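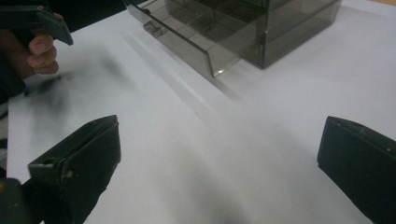 **Small-parts storage: drawer units on the benches**

The small-parts stock at Sevdale has moved out of the mixed tins and into tinted plastic drawer organizers. The changeover finished in June and covers 16 units. Every loose part carried by the repair benches now has a compartment, a line in the parts register and a card with the same reference. The register stands at 1,729 lines, including duplicates still to be merged under the Pitkänen headings.

The organizers are translucent smoky gray. A member standing at the bench can tell whether a compartment is occupied, and often what general shape the part is, but the tint hides fine differences. Thread, bore and finish have to be checked with the drawer open. Please don't pick by silhouette through the drawer front – two links of the same length can have different eyes, and the register treats them as separate items.

Each reference is made up of the unit number, the drawer number and the compartment number, in that order. Drawers are numbered from the bottom, so the lowest drawer is always 1. Compartments are numbered from the front left corner, running left to right and then back. The old Brivard cards used the reverse order for drawers. Any card still showing a reference in red ink is a Brivard card and should be handed in at the parts desk for rewriting.

**Opening and removing a drawer**

The drawers run on plain molded guides with no end stop. A drawer pulled more than halfway will tip at the front, and small items slide toward the pull handle. For a single part, open the drawer only as far as the compartment concerned. For anything more, clear a space on the bench, support the drawer from below with the free hand and take it out completely.

Long parts go in the longer compartments with the shaft lying along the divider. Rods and links with an eye at one end are stored one layer deep. If a compartment is full, start a second one and add the reference to the register; don't stack a second layer on top. Stacked eyes catch on each other and lift out together, and the wrong one tends to go back in the wrong place.

A compartment holding one item is still a live compartment. Several have been reassigned in error after someone took a single remaining part for a stray. Check the register before moving it.

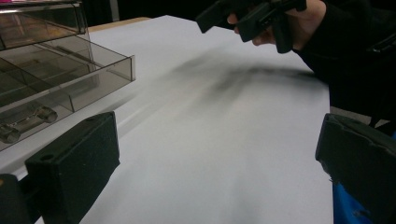 **Checking and cleaning**

Drawer checks are done one unit at a time. The procedure is short:

1. Take out the lowest drawer and set it on a clear, light-colored surface.
2. Compare each compartment with its register line, front left first.
3. Correct the quantity in pencil. Ink is for new lines only.
4. Return the drawer fully before taking out the next one up.

Wipe empty compartments with a damp cloth and a little dish soap, then dry them. Solvent cleaners, including the Stekum degreaser kept by the sink, must stay away from the organizers. The degreaser clouded the front of one drawer in unit 3, and that drawer has been withdrawn. A replacement is on order. Until it comes, the parts from it are in a labeled box on the shelf over the unit.

Oiled parts should be wiped before they are put away. A light film on steel is acceptable. Anything that leaves a mark on paper is too wet for the drawers and goes in a lidded jar, with the jar number entered in place of the drawer reference.

**Labels**

The new labels are 60 mm wide and go on the top of the unit, near the front. Labels on the drawer fronts interfere with the pull handles and have been peeling at the corners. They can be removed with warm water. Please don't scrape them off with a blade, which leaves lines in the plastic that look like cracks under the bench lamps.

Corrections to the register go to Aino Hyvönen at the parts desk, in writing, with the full reference. Parts found without a reference can be left in the gray tray beside the desk, with a note of where they were found and the date.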